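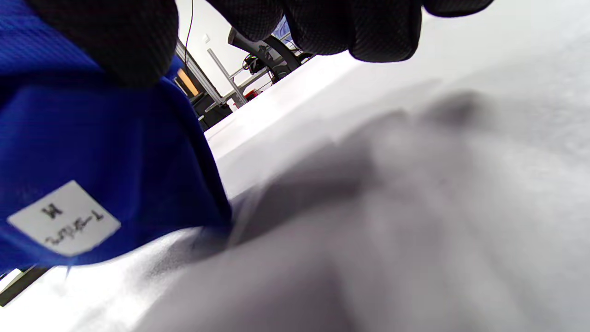 *T-shirt, size M, gloved pinch on the fabric. Undness Cana kit, garment tasks.*

# Undness Cana capture kit – notes after the trial period

**pitchlag** – 19/04/2024

We had the Cana kit on trial for garment handling demos: folding, flattening, and hanging on a tabletop rack. Posting notes as the only other thread on it is a pre-sales one.

What we ordered:

- two gloves with controller mounts
- the wrist view unit and the head view unit
- recorder software, one seat
- Imano annotation credits (bundled, optional)

Setup took an afternoon. Most of that was clock sync between the wrist and head streams. The manual has you do it in the recorder under Devices, but the setting doesn't persist after a firmware update and you get no warning. Check the offset at the start of every session.

We recorded 126 episodes. Six were rejected by the recorder for dropped frames, all on the wrist stream, all before we swapped the USB hub. None after.

Tracking holds up well as long as both controllers stay in front of you. It degrades when one hand goes under a large fold of cloth and stays there. On T-shirts this is a minor problem. On a bedsheet it is not minor.

The gloves run large. Fingertip feel through the knit is acceptable for picking up one layer of a hem, poor for separating two layers of thin jersey.

I would buy it for short-sleeve shirts and smaller. Ask me again about anything bigger.

---

**cam_follower**

What rate are you getting on the wrist stream? The spec sheet lists 60 fps but doesn't say whether that is with the head stream running.

---

**pitchlag**

60 with both running, on a dedicated hub. On the original hub it wandered. I didn't log it properly, so I won't quote a figure.

---

**deadband**

I'll disagree on the recommendation. We returned ours. The controller mount puts mass on the wrong side of the wrist, and operators started compensating with the elbow after an hour or so. You can see it in the trajectories: wide, slow approaches, no wrist rotation. The policy trained on them moved the same way.

The Sutanto glove has worse tracking on paper and we got better data from it.

---

**pitchlag**

Did you move the strap up? Ours was set too far toward the hand out of the box. Moving it up past the wrist bone helped a lot. We also rotate people out early, so an hour straight doesn't come up.

Hanging setup, for reference: 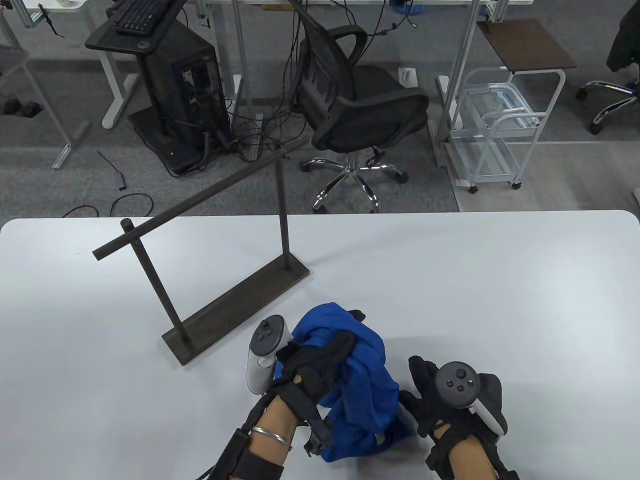
*Photo: pitchlag, own session. OK to repost with credit.*

The rack is a dark wood one with a base, two posts and a crossbar. It's light enough that a snagged sleeve will walk it across the table, so we now clamp the base. Cana doesn't ship with any fixtures and the rack is our own purchase.

One thing about the controllers: keep the rings clear. If you grab a big handful of cloth and it rides up over the ring, the pose jumps when it comes off again. The recorder does not flag this. We found it in replay.

---

**cam_follower**

Does the trigger give you a continuous grip value or just open/closed?

---

**pitchlag**

With the gloves you don't get grip from the controller at all. Finger closure is estimated from the wrist stream in post. It is continuous but noisy. We threshold it and treat it as binary.

---

**seam_allowance**

The grip estimate is the part I'd call unfinished. Black glove on navy fabric in shadow and it gives up. We asked support, and the answer was "use lighter garments." That is not an option if your customer sells navy garments.

---

**pitchlag**

Fair. Our blue shirts were worse than the white ones, mostly down in the folds. We got some of it back with a second lamp, placed low. I wouldn't call it solved.

---

**deadband**

So it's a glove that can't see its own fingers on dark cloth and a controller that jumps when cloth touches it, sold as a cloth kit.

---

**pitchlag**

It is sold as a general tabletop kit. The cloth claims are in the Imano bundle, in the part about garment segmentation. On rigid objects we had none of these problems.

---

**loopback_4**

Is the Imano annotation worth having? The quote we got was separate from the hardware.

---

**seam_allowance**

We used it for four batches. Phase boundaries (reach, grasp, lift, place) were good. Garment state labels were inconsistent – "crumpled" and "partially folded" were used for the same thing by different annotators. They redid one batch when we complained, at no charge.

If you go that route:

1. Send them your own definitions with still frames for each state.
2. Put a readable size and type label on each garment. We write them by hand with a marker. It saves a lot of arguing over which item was on the table.
3. Ask for the raw per-annotator labels. They will export them, but only on request.

---

**loopback_4**

Thanks. Item 2 we already do, item 3 I didn't know about.

---

**cam_follower**

@pitchlag could you put up the strap position with a tape measure next to it? Ours arrives next week and I'd like to start from something known.

---

**pitchlag**

Will do when the kit is back on the bench. Export your device config before you touch the firmware.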